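About the Surkesska Robotics Club

We're a club for secondary students who like to pull things apart and (mostly) put them back together again, and we've been at it for five years now. These days we have 52 members and a waiting list, and our favourite project is still Rarner, a long study of how a gripper copes with awkward little objects. Snack packets are our favourite colour of trouble – they crinkle, they fold and they slide over one another!
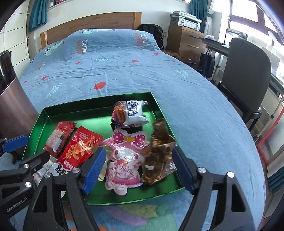

What our members do

Newcomers start with handheld gripper sessions in ordinary home settings, learning to line up the fingers before they close. Later they label the recordings, and more than 1,397 of those have gone into our library so far. Older students can try out for Futix, our team challenge, held every May. Each team brings its own objects and has eight minutes to sort them, with plenty of cheering from the rest of us.
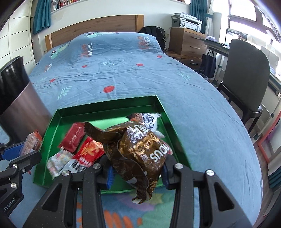

Blue grip pads either side of a crumpled brown snack bag.

Families are always welcome to come along and have a go. Enrolments for the new program opened on January 1, 2026 – just ask at the Russo Hall front desk for a form.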